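Chapter 7
Choosing a Starter Kit for Robot Handling

We use cookies to remember your place in the book and to count visits. Accept all | Manage settings

Until now this book has treated the arm, the gripper and the software as separate subjects. Most people who set up a small robot cell don't buy them that way. They buy a kit. One seller supplies the hand, the cameras, the mounts, the cables and a license for the training software, and the buyer supplies an arm and a table. This chapter looks at how such a kit should be judged before money is spent on it.

The kit we will use throughout is the Clukard Handling Kit, sold by Varkmont. It is a mid-priced product and it has ordinary strengths and ordinary faults, so it makes a fair subject. At the end of the chapter it is compared with the Kang bench package, which does much the same job with different trade-offs.

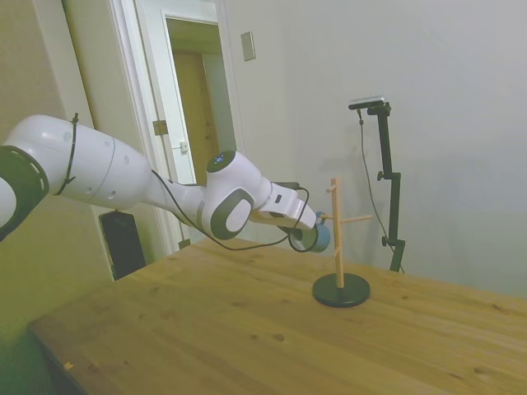
A seller's data sheet lists payload, reach and repeatability. These numbers matter, but they say little about whether the kit can do a given task. A better first step is to pick one task and write down everything it asks of the equipment. Our task in this chapter is putting a mug on a mug tree. The mug must be held firmly enough that it does not turn in the fingers. It must be brought in beside the post without striking the other pegs, and the hand takes up a good deal of room while this is done. Cables need attention too. With the mug close to the post, the black cable at the wrist hangs in a loose loop near it, and a loop like that has to be included in any estimate of the space the arm needs. Buyers often measure the gripper and forget the cable.

Section 7.1 turns the task into a short list of requirements. Each one is written so that it can be tested. "Good grip" is not a requirement. "Holds the mug by its body for the whole move without slipping" is one, and a person with a stopwatch and a notebook can check it.

Section 7.2 covers cameras. The basic Clukard package comes with 2 cameras, one for the wrist and one for a fixed mount. Varkmont sells further mounts separately. We discuss when a wrist view is enough and when a second view is worth the extra setup time. 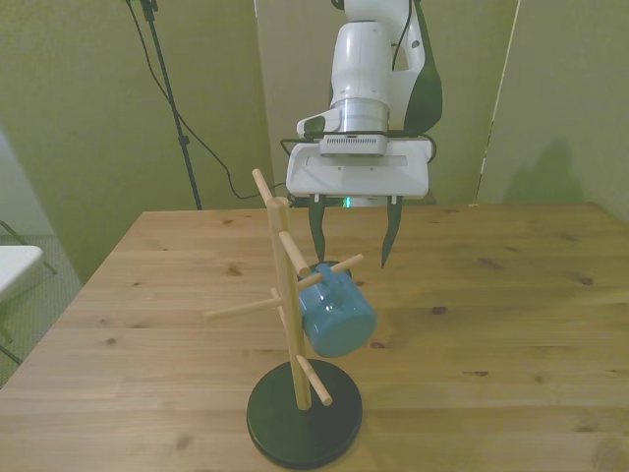
Reading time for this section: 7 minutes

Section 7.3 deals with release, a step that many reviews skip. A robot can carry an object well and still fail when it lets go. On a mug tree the handle has to be around the peg before the fingers open, and the open fingers then need a clear way out. A wide opening helps with holding large objects but makes it easier to bump a neighboring peg. When you test a kit, record the carry and the release as separate results.

Section 7.4 is about cost over time. The license that comes with the Clukard kit covers 2000 recorded runs, after which it must be renewed. For a classroom this may last a full course. The Hiltdale worksheets at the back of the book include a blank table for working out the cost per run.

Before reading on, choose a task of your own and keep it in mind. You will need it for the first exercise.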